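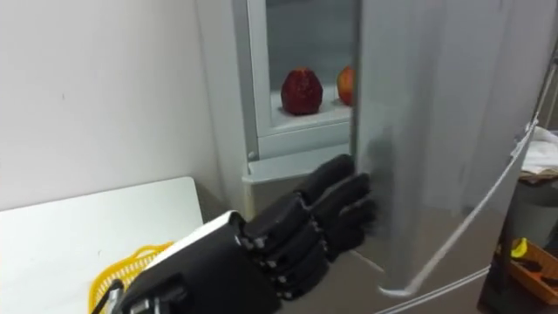
Robot hand at the fridge door, fingertips at the inner edge, fruit on the shelf behind.

December 27, 2018

Open day at the Arkville workshop. Writing this up the same evening while my feet still hurt, and mostly so that whoever runs the January one doesn't have to work it all out from scratch again. The sign-in sheet ended at 130 names, which is a lot of people for a room with one door and one fridge everybody wants to stand in front of.

We'd planned two stations. The Naidoo bench (small parts sorting) got a polite crowd that moved along after a minute or so. The kitchen corner got everybody else! I think people know exactly how hard a fridge door ought to be, which is to say not hard at all, so they get very interested when a machine has to think about it. Nobody has an opinion about sorting washers.

Setup notes, kitchen corner:

Arm firmware and grip settings left as they were from the last week of testing. I was tempted to fiddle with the finger closing speed in the morning and I'm glad I kept my hands in my pockets. Door approach is the usual one: top finger leads, the others stay partly curled, and the whole hand comes in along the inner edge instead of going for the handle bar. We had the handle version ready to go as well, but it needs the wrist rolled way over and the forearm shell ends up close to the table. With kids leaning in I didn't want to be watching that corner all day.

Run log says 80 door cycles between opening up and closing down. Seven misses. Four of those were the same thing, where the hand comes in slightly high, the index slides past the edge and the others don't have enough door to push on. I tried nudging the start pose down by hand at lunch and the misses went away for a good long stretch, then two came back late in the afternoon. My guess is the fridge had crept on the floor a little from all the opening. Somebody should put tape marks down next time. (Me. I should put tape marks down.)

The other three misses were vision. The door is shiny, and the light changes every time a visitor in a pale coat steps up to it, so the edge estimate jumps around. The Ulari tracker handled it better than I feared but it clearly likes a quiet room. I saved the bad clips in the open day folder under "coats". There's one where the estimate sits on the reflection of the hand for nearly two seconds before it lets go, and it's worth a look if you're working on the filter.

Fruit: we never attempted the full pick in front of the public. Plenty of people asked for it, and I ended up saying "next time" so often that I guess we're committed now. Door only for this one.

Questions I got over and over, so we can print a sheet:

How strong is it? (Gentle settings today, and please keep your fingers out of the hinge side anyway.)
Does it get tired? A small girl asked this one and then wanted to know if it had lunch. I told her it runs warm after a long session and we let it rest, and she seemed to think that was fair.
What does it cost? I still don't have a good answer to this. The wrist block is the dear part and the price moves every time we ask.
Can it do dishes? Four different people. No.

A couple of folks from Trustum came by near the end and stayed through maybe ten cycles without saying much, then asked really sharp questions about cable wear at the wrist. I showed them the counter, which read 3,521 for that cable when we powered down. They thought that was low for a swap and I tend to agree, but the last one went stiff on us well before I expected – so I'd sooner change it early than have it go in the middle of a demo. I've put a new cable on the January list.

To do before the next one:
Tape marks on the floor for the fridge feet
Lower the start pose properly in the config, not by hand
Matte strip along the inner door edge? Cheap, and might fix the coat problem
Print the question sheet
More chairs. People will watch a fridge door for a surprisingly long time if they can sit

Battery pack for the speaker is dead, charger is in my drawer.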